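Teleop demos in sim, Grilau bench
March, started 3:00 p.m.

Continuing the wrist-view recordings for the Trunatholm task. Goal was 84 kept episodes with the leader arm before moving anything to hardware. Physics step and controller gains same as last entry. Gripper command still goes through the Nomura bridge, with the deadband left at 3 percent after the chatter we had in January.

First 22 episodes discarded. The operator view and the logged view were one step apart, so the gripper channel led the images. Fixed by stamping both at the sim tick. Replayed two old files through the new logger and the offset is gone.

Each episode starts with the fingers open and level. Wrist view at a start pose, no part in view, gray from top to bottom between the fingers:

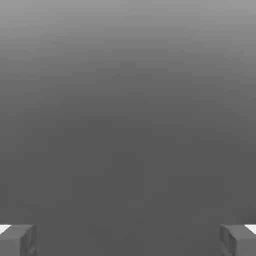

Altedberg read the draft of this entry and asked whether starts like that should be kept at all, as the policy gets no cue from the wrist image and has to rely on joint state until the part comes into view. Their preference is to trim each demo to the first step where the part is visible and let a scripted move cover the approach.

Not convinced. Trimming removes the search motion, and we want that from the demonstrator. Compromise: keep full episodes on disk, add a flag for first visibility, train both ways.

Other notes:
- Finger gray is too close to the background gray. Edges are hard to pick out when driving by wrist view alone. Try a lighter finger material, separate branch.
- Leader arm drifts at the elbow after a long session. Re-zero between blocks.
- Episode cap set to 3000 steps. Slow demos were hitting the old limit before release.

Next: rerun the discarded block, then the flag script.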